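Review: Sover Open Day, Olelden Hall
May 2019

Sover sells robot arms to small shops and packing rooms, and once a year it opens its demo floor to anyone who fills out a form. I run the shipping side of a sporting goods mail order business, 26 people at the busy end of the season, and we have been looking at an arm for repacking returns. I paid 85 dollars for the full-day ticket, which covers lunch and one hands-on slot. I came with my own list of questions and got through most of them.

Getting there and signing in

Olelden Hall is easy to find and hard to park at. The lot holds 200 cars and was full by the time the doors opened, so I ended up on the street behind the loading docks. Badges were printed at the desk. Mine had my company name spelled wrong, and they fixed it without a fuss. You also get a paper map, and you need it. The demo floor is split into bays by curtains, and the bay numbers on the map don't run in order.

The morning talk

The talk was forty minutes and could have been fifteen. It covered the company's support plans, the new training software and a long section on safety rules that most of the room seemed to know already. The useful part was the price sheet, handed out at the end. The Jositz gripper, which is the two-finger one I came to see, is listed at 1,763 dollars without the mounting bracket. The bracket and the sensor that goes on it are sold separately. I would like to see a bundle price, and I said so on the feedback card.

The large-arm bay

I skipped most of this. It was pallets and heavy cartons, done well but too big for us. The fence alone would take up half our packing room. If you run a warehouse you will get more out of it than I did.

The Danko software station

Danko is the program you use to teach the arm its moves. You can guide the arm by hand and save points, or set things up on a tablet. I tried both. Guiding by hand was quick to learn and I had a simple pick and place saved in a few minutes. The tablet was slower. The menus go four levels deep in places, and the button for slowing the arm down is not on the main page, where I think it belongs. Text is large and readable, and undo works the way you would expect.

One thing to check before you buy: saved jobs can be copied from one arm to another, but the gripper settings have to be entered again. With one arm that doesn't matter. With three it would get old.

The small-parts bay

For me this was the best part of the day. The work was close to our own, with tennis balls out on a gray speckled table and a Wilson can held upright in the gripper. A can like that is a fair test. It is smooth and round, and a grip that is too hard will dent a thin wall. I asked about force settings and was told they are saved per job, in small steps, and that a new item should be tried at the low end first.

The fingers are not a matched pair. One is short and boxy, the other is a longer angled plate with a notch at the tip. The staff said finger shapes can be ordered to suit the item, with a wait of a few weeks. The sensor sits out to the side of the wrist on a flat bracket, and I would want to measure that against our shelves, as it adds width right where we are short of it. I'd also want the cables tied in closer for a tight space - the coiled one hangs in a good-sized loop.
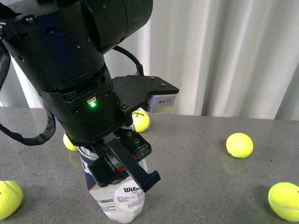
Lunch and the afternoon

Lunch was sandwiches and fruit, plenty of it, with not enough chairs. The afternoon was open floor time. Staff stayed in their bays and answered questions directly, including the ones about repair times. A loaner arm is included only in the top support plan. Get that in writing if downtime matters to you.

Good points
Hands-on time is real and not rushed
Prices given out on paper
Staff know the equipment

Bad points
Parking
Talk too long
Bracket and sensor priced apart from the gripper
Speed control buried in the Danko menus

Would I go again? Yes, but I would skip the talk and show up for the bays. I have asked Sover for a two-week trial of the small arm with the Jositz gripper, and will add to this review if we get one.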